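Hanging Your Steseck Print: Section 2, Framing and Mounting
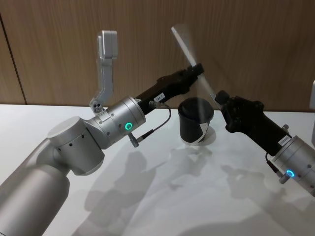

Two robot arms and a small black cup on a white tabletop.

Welcome to the fun part! Your Steseck woodcut is printed on soft handmade paper, and a good mount really lets those carved lines sing.

1. Wash and dry your hands, then lay the print face up on clean blotting paper.
2. Fold 2 paper hinges and paste them to the top edge only. The sheet needs room to move — it swells a little in damp weather.
3. Lower the window mat and check that the artist's signature shows in full.
4. Leave it under a light weight for 13 hours.
5. Close the frame and hang it out of direct sun.

Note: The Olatunji series has rough, uneven edges. Please don't trim them, they're gorgeous!

Caution: Never use household tape. It leaves stains that are very hard to remove.

For larger sheets from the Sterovel portfolio, go to Section 3.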